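Irnus Cloth: comparing two finger sets on a pair of arms

Welcome, and thank you for taking a look! Irnus Cloth is a small collection of recordings we made while trying to decide which fingers to keep on our two-arm bench. We had two sets to choose between, the Peritz fingers and the older Lenz ones, and after a good deal of friendly arguing it seemed simplest to record both of them doing the same jobs and let other people have the files too.

There are 182 episodes in this release, all of them short. In each one the arms try to pick up a piece of cloth, straighten it, or fold it over once. The Lenz set is in the folder called lenz_a, and the Peritz set is in peritz_b. Video is stored at 30 frames per second, with joint positions and gripper opening saved next to it in one file per episode. 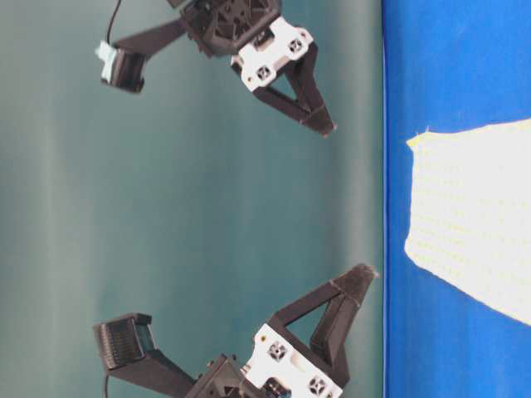

Finger shape turned out to matter more to us than finger strength, at least with thin fabric. A broad tip tends to push the edge of a cloth along the table before it ever gets under it, and we lost a lot of January to that. The open triangular fingers, narrowing to a point and coming in from opposite sides of the view, leave a white cloth on a blue surface nicely visible between attempts, so labeling the moment of contact is much less of a chore. If you train on the images alone, I would start with those episodes and add the others later.

A few things to know before you download. Episode 19 has no gripper readings, so please skip it if you need them. Another 7 episodes end early and carry the tag "short" in the index. Timestamps come from the Plallel controller and start at zero in every file.

Questions and corrections are very welcome, and so are better folding scripts than mine!

Shahab Bagheri
Last updated May 6, 2026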